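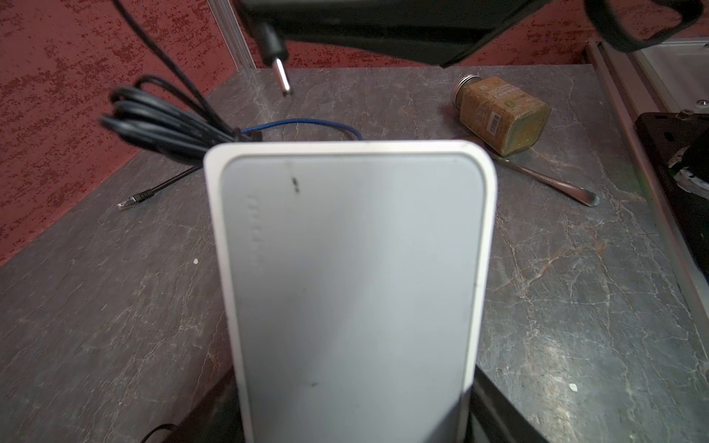

## Session 5: The short member profile

Notes by Hưng Đỗ for the Stestgate evening course. Bring these back next week with your draft.

### What we are writing

A question-and-answer profile of one member, for a club newsletter or website. The Narlow car club runs one in every issue, and we will use theirs as the model. The finished piece is 200 words of introduction at most, then the questions and answers. The whole thing should stay under 2000 words. The Begović profile we read in class is 1364 words and still has a slow patch in the middle, where he lists every car he has owned.

### Before you talk

- Ask how the person wants their name written, and whether the town can be named.
- Read anything the club has already printed about them.
- Send your questions ahead if they ask for them. Some people give better answers with time to think, and some write out a speech.

### Questions

Start with something easy to answer: where they grew up, how they came to live here, what they do for work. Then move to the club. "When did you join?" gets you a year. "Who took you to your first meeting?" usually gets you a story.

Avoid questions with two parts. People answer the second and forget the first. Also avoid "What is your favorite memory?" until late in the talk. Asked cold, most people can't think of one.

In the Drarnholm recording, listen to the gap after the question about the October drive. The interviewer waits, and the best answer on the tape comes after that wait.

### Editing the answers

You may cut, and you may move an answer to a better place if the meaning stays the same. You may take out "um" and false starts. You may not join half of one answer to half of another.

Keep the person's own words for things. If she calls it "the old truck," leave it that way and put the model in the introduction - or leave the model out.

Facts to check every time: spelling of family names, dates of joining, names of events, jobs held now and before.

### Showing it to the subject

Send the full text before it runs. Fix errors of fact. If the person wants an opinion removed, talk it over first, but in a club newsletter the answer is normally yes.

### For next week

1. Pick a subject outside your own family.
2. Write ten questions and cross out the three weakest.
3. Do the interview and type up the first page only.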